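Vakent Help Center
Category: Sending > Lists and Segments
September | By Kirsty Pearce
14 comments

4. Importing a contact list and setting up suppression

Section 4 covers loading a contact file into Vakent, mapping its columns and applying a suppression list before the first send. It assumes that the sending domain has been verified as described in section 3. Users on the Rai plan do not have access to segment rules and can skip steps 11 and 12.

4.1 Before you start

You need:

A contact file in CSV format, saved with UTF-8 encoding.
A suppression file, if you are moving from another mailing system.
An account role of Editor or higher.

The file must have a header row. Column names can be up to 40 characters long and must not repeat. Blank columns are imported as empty fields and count toward the field limit, so delete them first.

CAUTION: Do not open and resave the CSV in a spreadsheet program after export. Leading zeros in ZIP codes and account numbers are often removed, and Vakent cannot restore them.

4.2 Importing the file

1. Open Lists and select New List.
2. Enter a list name. The name is internal and is not shown to recipients.
3. Select Upload and choose the CSV file.
4. Wait for the file check to finish. A file of 2090 rows takes around six minutes at busy times. You can leave the page during the check.
5. Review the row report. Rows marked Rejected have no valid email address. Rows marked Merged share an address with an earlier row.
6. Select Continue to open the mapping screen.

Note: Where two rows share an address, the later row overwrites the earlier one, field by field. An empty cell does not overwrite a filled one.

4.3 Mapping columns

7. Match each column to a field. Email is the only required field.
8. For any column you do not need, select Ignore.
9. Set the consent source. The options are Web form, Paper form, Existing customer and Other. If you select Other, a short text entry is required – it is stored with each contact and appears in the audit export.
10. Select Save mapping. The mapping can be reused for later files with the same header row.

Date columns must use a single format throughout. If the file mixes formats, the whole column is imported as text and cannot be used in date rules. To correct this, fix the source file and import it again with the same list name.
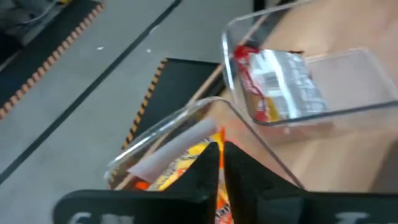
Changing the field type after import does not convert existing values. It only applies to values added from that point on.

4.4 Building a segment

11. Open the list and select Segments, then Add rule. A segment can hold up to 17 rules.
12. Choose whether contacts must match all rules or any rule. Mixed logic needs two segments and a combined segment.

Segments are recalculated when a send is scheduled and again when it starts. The count shown on the schedule screen can differ from the final count. Contacts who unsubscribe between the two points are removed.

4.5 Applying the suppression list

13. Open Settings and select Suppression.
14. Upload the suppression file. Only the first column is read. It can hold full addresses or whole domains, one per row.
15. Choose Account to block the entries for every list, or List to block them for a single list.
16. Select Apply and check that the status changes to Active.

CAUTION: Sending before the status is Active can deliver mail to people who have opted out. A send that has started can be paused, but messages already handed to the mail server cannot be recalled.

Note: Suppression entries imported through the Evton connector are read-only in Vakent. Remove them in Evton, then run the sync again.

4.6 Test send

17. Create a list with two or three internal addresses.
18. Add one of those addresses to the suppression list at List level.
19. Send any draft to the list and open the delivery report. The suppressed address should be shown as Skipped.

If the address is shown as Delivered, check for extra spaces in the suppression file. Vakent trims spaces at the end of an entry but not at the start. Accounts moved over from Wuva should also check for quotation marks – the Wuva export adds them to every value.

Section reviewed by Sirkka Karppinen

Filed under: email lists, imports, opt-outs
Shared 23 times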